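Ticket 125: Right gripper loses grip on glass stems
Status: open
Raised by: Julián Cantero
Assigned to: Gert Mnguni

Julián, 09:20
Swapped the Birkik fingers for the Tolley ones on both arms, as agreed. Left arm is happy. Right arm closes, reports a firm hold, then lets the stem slide as soon as the wrist tilts. 8 drops in 20 tries. The log says every one of them was a success, so at least morale is good in there.

Gert, 10:05
Did you re-zero the right gripper after the swap? The Tolley fingers are thicker and the controller still thinks it's wearing the old ones.

Julián, 10:40
I had re-zeroed the left one. Twice, it seems. Done on the right now: 5 drops in 20. Better – still not something I'd trust with a drink.

Gert, 11:30
Try the Wuvberg pads on the right only, same closing force, and leave the left alone so we've something to compare with. Leave the poker case where it is, as the chips are next. Send me a view of the table before you start.

Julián, 13:15
Pads on, force unchanged. Table as it stands:
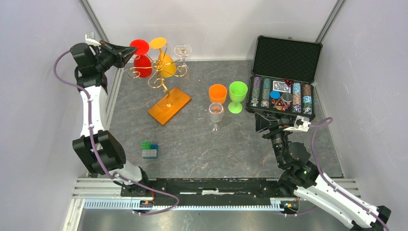
I'll do 20 tries per arm with the stemmed glasses, then the chips. If the right one still slips I'll put the Birkik fingers back and we can argue about the Bạch controller instead. Please leave the ticket open until the chips are done.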